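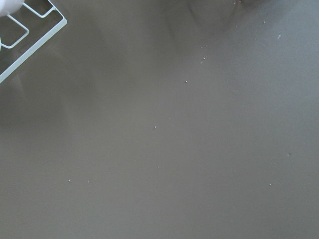

Wrist cam, rack in the corner, pale specks on the grey.

Tuesday, after tea. Second go at comparing the Grestden fingers with the old Madico pair, and I'm still not sold. The brochure talks up the soft rounded tips as if they'll fix everything. Fine, but a wire rack is thin rods and a lot of holes, and a fat fingertip pokes into the corner of the view before it gets near one.

Set it for 40 tries a side. Got through 20 with the Grestden and called seven of them clean, though I was being generous with a couple. The Madico goes on tomorrow, same rack, same angle, or the numbers mean nothing.

The camera bothers me more than the fingers do. Grey bench, pale rack, and something, probably the arm, throws a shadow over the top of the picture. Prestmont want another $180 for the wider lens. I'd sooner move the lamp first and see.

Also must wipe the bench. Those little white specks show up brighter than I'd like, and I don't trust the controller to leave them alone.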